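Trumetby Plenen 384 Push Cart
Three-wheel folding golf cart, manual

Item group: Walking golf / Push carts
Supplied by: Trumetby Golf Equipment
Ships: Assembled except for front wheel and scorecard console

The Plenen 384 is a three-wheel push cart for players who walk 18 holes with a full-size cart bag or a stand bag. It replaces the earlier Plenen two-wheel pull cart. The frame folds in two movements and the front wheel stays on the cart when folded.
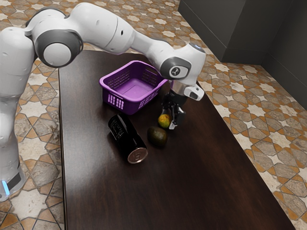
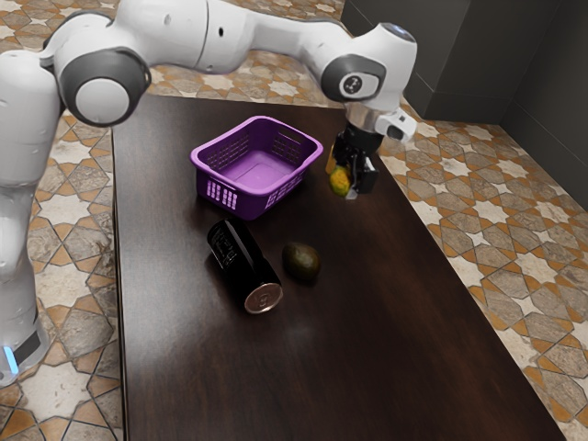

Frame

The main frame is aluminum tube with a powder-coat finish. The lower bag cradle and the front fork are riveted to the main tube and are not intended to be removed. The upper bag cradle slides on the tube and locks with a cam lever. Set it so that it meets the bag just below the top cuff. Stand bags should be loaded with the legs facing up, away from the frame, and the legs strapped closed.

Both cradles use elastic straps with a molded hook. The straps are a wear part. Replace them when the outer cover begins to split at the hook. A strap set contains two upper and two lower straps.

Maximum load is stated on the label under the lower cradle and includes the bag, clubs, balls, drinks and anything placed in the console. Do not hang a second bag from the handle. A load above the axle line shifts the balance point back and the front wheel will lift on an uphill path.

Wheels

All three wheels are solid foam with a molded tread. They do not need air. The rear wheels mount on quick-release axles: press the button at the hub center, pull the wheel outward, and reverse the steps to refit. The wheel is seated when the button returns fully. Pull on the wheel once before loading the bag.

Front wheel tracking is adjustable. If the cart drifts left or right on level ground:

Remove the bag.
Loosen the nut on the right side of the front axle one half turn.
Turn the tracking knob toward the side the cart should move to.
Tighten the nut.
Push the cart across a level surface and repeat if needed.

Practice greens and cart paths often have more slope than they appear to. A garage floor also drains toward the door in most houses. Check the tracking in both directions over the same line before changing the setting.

Brake

The parking brake is a hand lever on the right side of the handle. It acts on both rear wheels through a single cable. Push forward to lock and pull back to release. The brake is for parking only and should not be used to slow the cart on a descent.

Cable stretch is normal over the first few rounds. Take up slack with the barrel adjuster below the lever. If the adjuster is fully out and the pin still does not engage, the cable needs replacement. Brake cables for the 384 and the 537 are different lengths and cannot be swapped.

Handle and console

Handle height has four positions. The grip is closed-cell foam. The console holds a scorecard, two pencils, three balls and tees, and has a lid with a magnetic catch. Players who carry a magnetic ball marker or a hotel key card should keep the card elsewhere.

The accessory mount on the left side accepts the Trumetby umbrella holder, the drink holder and the rangefinder pouch. It does not accept mounts with a square post. The umbrella holder should be removed before folding.

Folding

Remove the bag. Release the upper lever and fold the handle forward until it rests on the main tube. Release the lower lever and fold the tube down over the front wheel. Close the transport latch. To unfold, work in the opposite order and close both levers fully before loading. A lever that closes with no resistance needs its tension nut tightened a quarter turn.

For small trunks, remove the rear wheels and lay them on top of the folded frame. The cart can be stored upright on its rear wheels if the brake is on.

Plenen 384 and Plenen 537

The 537 uses the same main tube and cradles. The differences are as follows.

384: fixed front wheel, hand brake, one accessory mount, standard console
537: swivel front wheel with lock, foot brake, two accessory mounts, deep console with phone slot

The swivel wheel on the 537 is easier to turn in tight areas around greens and tee boxes. On side slopes it should be locked. Players on hilly courses generally find the fixed wheel holds a line with less correction at the handle.

Care

Rinse off sand, grass and fertilizer residue with low-pressure water. Do not use a pressure washer at the hubs, which have sealed bearings that can be forced open by a direct jet. Wipe the folding joints dry. A light silicone spray on the joints twice a season is sufficient. Do not use oil on the brake cable.

Store the cart unfolded or with the straps released over the winter. Straps left under tension from fall to spring lose their stretch.

Parts and accessories

Strap set, upper and lower
Rear wheel, left or right
Front wheel with axle
Brake cable, 384
Console lid
Umbrella holder
Tevow rain cover, fits all Plenen models
Lã cart mitts, pair, one size

Warranty

The frame is covered for two years from purchase against breakage in normal use by one household. Wheels, brake and console are covered for one year. Straps, grips and finish are not covered. Rental and club fleet use is handled under a separate agreement, available for orders of 100 carts or fewer. For larger fleets, up to 1000 carts, contact Marlene Gagnon in fleet sales before ordering.

Keep the receipt and the label number. Claims without a label number cannot be matched to a production run and take longer to process. Orders for replacement frames placed in January ship after the annual stock count.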